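Sosix Cabinet Task Kit for Student Humanoid Teams

Sold by Ikonen. Used in the Stelldale college robotics club and in the Plirndale student competition.

Overview

The Cabinet Task Kit is a course package for clubs and project groups that already have access to a two-armed robot with hands or grippers. It gives students one job to work on for a term: open a low office cabinet, take hold of a binder or document box, move it, and put it back. The cabinet itself is not in the kit. Teams use whatever storage unit they have, as long as it has hinged doors and at least one shelf.

We chose office storage for a reason that mostly has to do with budget. Every school has some. Students also know how the job should look when a person does it, so they can judge their own runs without a long rule sheet.

What's in the package

Printed student workbook, 242 pages, spiral bound
Instructor notes with a session plan for 36 sessions
100 adhesive labels for marking binders and boxes
Run log pads
License for the Sosix recording and playback software, one team
Score sheets in the Plirndale format

Replacement labels come in packs of 100. Log pads can be ordered separately, or you can print your own from the file on the download page.

Part one: reaching into a shelf

The first part of the workbook stays with a door that is already open. Students drive the arm to a safe point in front of the compartment, shape the hand, and go in over the shelf. Binders lying flat are harder to pick up than they look. The cover gives the fingers very little to get under, and the door limits where the elbow can go. Most groups spend three or four sessions on this before they try a full lift.
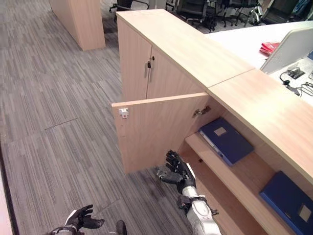

Does the team need to write its own arm control before starting?

Any arm that can be driven by teleoperation is enough for the first two parts. Students record runs by hand first and look at the joint data afterward. Writing a controller comes up in part three, and teams that only want the recording work can stop before then and still have complete scores.

Part two: wrist views and contact

Part two adds the wrist cameras. Students compare what the head camera records with what the wrist camera records for the same run and mark the point where each one stops being useful. Near a shelf, the head view often loses the fingertips behind the wrist. The wrist view has the opposite trouble, with the hardware taking up a good part of the picture and only a little floor or shelf left around it.

The workbook asks for a mounting check before every session. Look for loose screws on the bracket, dust on the lens, and cable slack at full wrist rotation. Write it in the log even when nothing has changed. The software will accept runs with the check missing, but a Plirndale judge will not score them.

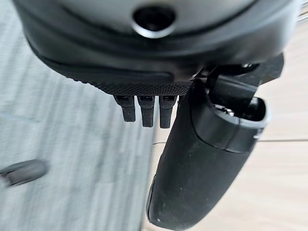 Santeri Seppälä wrote to us that the mounting check was the part his group skipped most in the first month, and that they lost two afternoons of recordings to a camera angle that had shifted between runs. He suggested moving the check to the top of the log page, and the current pads have it there.

Part three: full task

In the last part the team puts the steps together. A scored run starts with the arm clear of the cabinet and ends with the arm clear again. The hand can press an object from above, pinch it by an edge, or slide it to the front of the shelf and take it from there. The score sheet doesn't favor any of these. It does take off points for dropping the object and for hitting a door.

Flat boxes are a good second object after binders. They hold their shape, they can be pushed without folding, and a label on the front edge makes it easy to tell which way around the box has been returned. Set up with two objects in the same cabinet once the team can handle one. 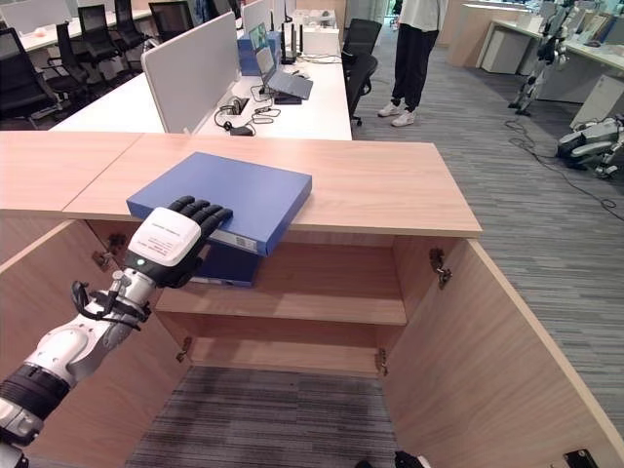
We ran ours with the doors open for the whole term and only added door opening in April, one reader commented, and I would tell a new club to do the same. The students got more runs in, and the doors went faster once they trusted the arm.

The instructor notes now include that order as an option. It changes sessions 20 through 28 and nothing else.

Requirements

Robot with two arms, at least one working hand or gripper, and an emergency stop
Head camera, plus a wrist camera for part two onward
Laptop for the recording software
Low cabinet with hinged doors and a shelf
Clear floor on the working side, enough for the operator to stand outside the reach of the arms

One adult who knows the robot's stop procedure has to be in the room for all powered sessions. Cables on the floor should be routed away from where the operator walks.

Ordering

Schools and clubs can order by purchase order or card through Ikonen. The license is tied to the team, so a new group of students in the fall can keep using it. Workbooks are sold singly if you need more than the one in the package. Orders placed in June and July ship in August along with the updated score sheets.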